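Cold Opens and Viewer Recall in the Serial Drama "Sultunwood"
Media Studies project report, Laurinda Mendes
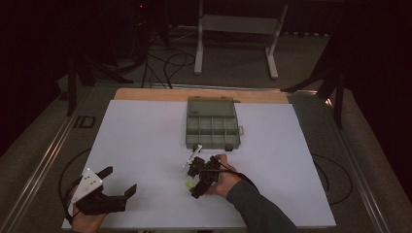
Pulau, July

1. Aim
The project tested whether viewers remember a plot point better when it is placed before the title card. The material was season one of the crime series "Sultunwood", which has 11 episodes.

2. Method
All episodes were logged scene by scene. The log holds 193 scenes. A scene was defined as continuous action in one location. Flashbacks were logged separately from the scene that triggers them. Viewers watched episode four, then filled in a recall sheet the next morning.

3. Results
Of the 83 viewers who returned a sheet, 70 named the missing ledger, which is introduced in the cold open. Fewer named the second suspect, Jirker, who first appears after the titles.

4. Limits
Only one episode was tested. The ledger is also mentioned again in the final scene, and the recall sheet did not ask where viewers had noticed it. A recut version without that line would be needed to separate the two effects.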